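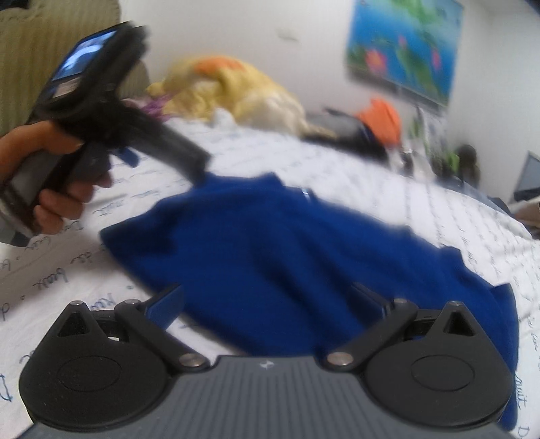 Why I Still Don't Believe in Empty Leg Flights

Every few months somebody forwards me an offer for a cheap seat on a private jet. The last one came from Wayne Sandhu, who I used to work with and who has never been on a private jet either. The subject line was "we should do this." The offer was from a booking app called Suvix, and it promised up to 75 percent off a charter if I could be flexible.

I can be flexible. I work from home most of the month and I keep a bag half packed. So in January I decided to stop rolling my eyes and try to book one of these things, start to finish, for a trip I wanted to take anyway.

If you haven't run into the term, an empty leg is the part of a charter trip where the plane has no customers on it. Somebody pays to be flown to a ski town, the plane has to get home or go fetch the next customer, and the operator would like to be paid for that flight too. Fair enough. I have no quarrel with the idea. My quarrel is with how it gets sold to people like me.

The price on the screen

The flight I found was on a light jet, leaving a small airport 10 miles from my house and going to another small airport near my sister. One way, early afternoon, up to six passengers. The headline price was low enough that, split between four of us, it would have been in the neighborhood of a last-minute first class ticket. I read it three times looking for the catch.

The catch was that it wasn't the price. There was federal excise tax on top, then a segment fee per person, then something called a positioning adjustment, then a landing and handling line that the app said "may vary." I asked what it may vary between. A polite woman named Hala Morsy called me back from the operator's desk, and she was the most useful person in this whole story. She told me the handling charge depended on which of the two companies on the field parked the plane, and that de-icing would be billed to me afterward if it was needed. In January. I asked for a ceiling on that and she said she couldn't give me one.

I appreciated her saying so. The app never did.

What "confirmed" means

Two of my four passengers dropped out once I passed along the new number, so now it was me and Wayne and a much worse deal per head. I kept going anyway, mostly out of stubbornness.

The contract ran to 13 pages. I read all of it at the kitchen table with a pen. Most of it is what you would expect, weight limits and ID and so on. But the part that matters is short: if the original customer changes their trip, the empty leg changes or goes away, and the operator owes you your money back and nothing else. No substitute plane, no hotel, no ride. The original customer can move the departure by hours. You, meanwhile, can't move it at all, and if you cancel you lose the full amount.

So the word "confirmed" on my screen meant that I was confirmed. The airplane was still thinking about it.

I called Cosimo Vitale, who flew charters for years out of a couple of fields in the Northeast and now mostly fixes up an old Cessna. I asked him how often these legs fall apart. He wouldn't give me a figure, and I trust him more for it. What he said was that he'd never have put his own mother on one if she had to be somewhere. "If she wanted a nice day out, sure."

Packing for a plane that might not come

We had a bag limit, which surprised Wayne more than me. Light jets have small baggage compartments, and some of them won't take a hard suitcase at all. The operator wanted soft bags only, with weights sent in ahead of time, and our own body weights too, with clothes on. I laid things out on the bed the night before and put half of them back in the closet. I also bought a refundable airline ticket for the same afternoon as a backup, and I'd suggest that to anyone trying this. Of course, once you add the cost of tying up that money, and the nuisance of getting to a different airport in a hurry, the bargain gets thinner again.
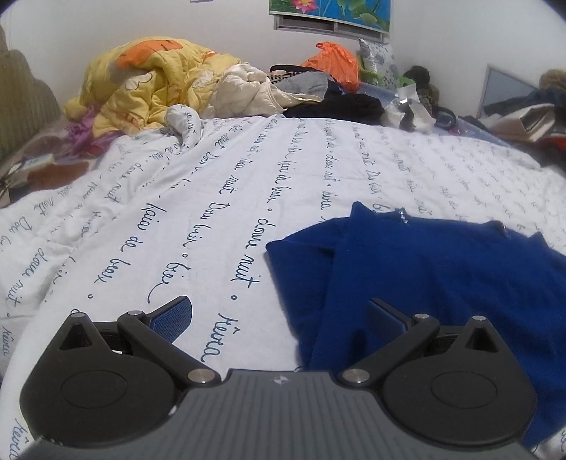

The phone call

At 7:40 in the morning on the day, my phone rang. The original customer had decided to stay where he was, so the plane was staying too. Refund in ten business days. It was a short call, and they'd clearly made it before.

I flew commercial. Middle seat, pretzels, landed 2 minutes early.

The refund did show up, minus a card processing fee that I argued about over four emails and finally got back. Wayne says I'm counting that fee against them unfairly. I'm counting the four emails.

Things people have said to me since

I put a short version of this on a travel forum and got some pushback, and some of it was reasonable. Shuk-fan Yip wrote that she has taken three empty legs through a broker called Lundel and all three went, one of them an hour late. She's retired, she travels with her husband, and they pick the destination by whatever comes up. That's the right customer, I think. She said the seats were lovely and the coffee was bad.

Another reader, Radosław Wieczorek, asked whether a membership card would have fixed it. I looked at one of those as well, and the answer seems to be that you pay a yearly fee to see the same flights a little earlier. Maybe there's a good one out there. I'd want to see how many of its listed legs really flew last year, and I haven't found a company that publishes that. If yours does, send me the page and I'll read it with interest.

Wayne has already forwarded me another one. Teterboro to somewhere in Ohio, four seats, price on request. I've asked him what we would do in Ohio and he's looking into it.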